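Home Products Workbench Storage Spare Parts Dealers Contact

Allska stacking bins, orange, with cutting mat for the bench

The Allska bins are made for people who work at one table and want to have the small things near the hand. Each bin has an open front with a rounded lip, and the bins stand on top of each other or side by side. You do not need to lift one bin away to reach into the one below it. For most of our customers this is the reason they change from boxes with lids.

We sell the bins singly or as a bench set together with a teal cutting mat with grid. The set is put together by us in Preravano and leaves the warehouse in one carton. Rack and mat are two separate pieces, so you may place the rack behind the mat, or to the left or right of it, as your arm prefers.
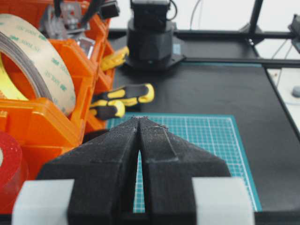 Bins to the left of the mat, with a roll of double-sided tape in the upper one.

Color and material

The orange is a translucent plastic, colored all the way through. It is not painted. When a bin stands in good light you can see from the side if something dark is lying inside, and this saves some searching. We tried a gray version in the past, but very few people ordered it and we have stopped it. The color can differ a little between two production runs. If you want all bins the same, please order them together.

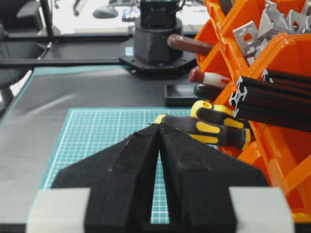

Long tools are a question we receive often, mainly from repair workshops. The open front allows a tool to be longer than the bin, and the handle simply stays outside. Screwdrivers are a good case: with the black-and-yellow handles pointing out toward the mat, and the red-and-white one and the brown one over them, you choose by the color of the handle and do not have to read the size on the shaft. We recommend putting the heavy tools in the lower bins, especially if the rack is not fixed to the table. Sharp tools should lie with the point to the back.

What our customers keep in them

Theresia Strebel repairs sewing machines and ordered her first set three years ago. She wrote to us: "I have one bin for every machine that is open on my table. The screws of one machine never meet the screws of another. Before, I used saucers from the kitchen, and my husband was not pleased."

Donal Mac Suibhne uses the bins in a school workshop – he asked us for bins without labels, so that the pupils must look inside. We deliver all bins without labels now, and a sheet with stickers is in the carton for those who want them.

Round things are also possible. The lip in front keeps them from rolling out, as long as the bin stands level.
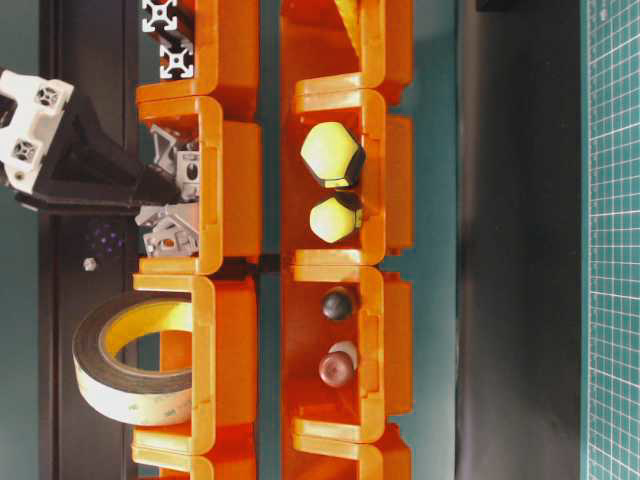
Two columns of bins side by side. Balls in one bin, the bin across from it still free.

The mat

The mat is self-healing, this means that light cuts from a knife close again after a while. The grid helps with cutting tape and foam to length. Please keep it flat and out of the sun, and do not put hot things on it. A mat that has become wavy can often be saved if you leave it under some heavy books for a night or two. On a smooth tabletop it may slide a little, and many people put a cloth under it. A cloth with wrinkles is fine for sorting, but for exact cutting we advise a hard table.

Cleaning

Use warm water and a soft brush. Dish soap is allowed, solvent is not. Rests of tape glue come off with a little cooking oil, after this wash the bin again with soap. Do not put the bins in the dishwasher. 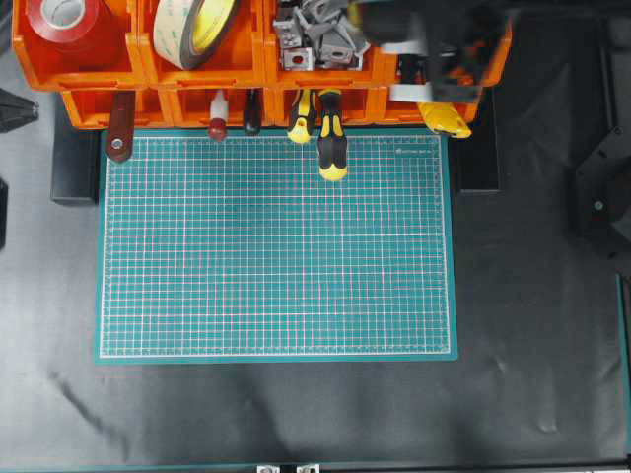 Ordering and delivery

Article 593 is the bench set with rack and mat. Article 900 is the single bin. Workshops that want more than one set can write to Nadja Kaufmann, who makes the offers for schools and companies. She also answers questions about mixed orders with articles from Prantl and Vollton, and these can go in the same shipment.

Our warehouse is closed for two weeks in July. Orders which reach us in this time are sent out afterward, in the order they came in.

If a bin arrives with a crack, send us a photo and we replace it – you do not have to return the broken one.

Page last changed: Apr 21, 2018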